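Gripper trial group, notes from the Friday meeting

We got going at 9:15, a little behind time, with coffee in hand and Urs Steiner in the chair. The notes from January were accepted as they stood, with thanks for the patient typing.

Urs took us through the comparison of the Zalano fingers and the padded Dolletti pair, and it was a good long talk (longer than planned!). The job is still the phone case handover, 30 tries per pair, passing the case from one gripper to the other above the table.

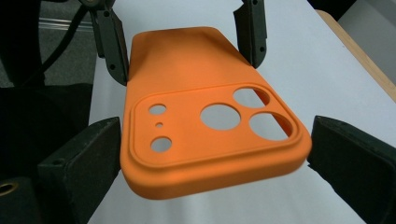
Several of us felt the closing force should come down on both pairs before we compare anything further, and after some friendly back and forth we settled on 50 percent for the next round. The Zendbridge controller will stay on its present settings until then, so that we're only changing one thing at a time.

Baumgartner has sent a quote of 1427 for a second set of pads. Everyone liked the idea, but we agreed to wait for the results first.

To do: Urs to write up the handover tries and ask Baumgartner to hold the price.

Next meeting Friday, same room, 15 minutes earlier please.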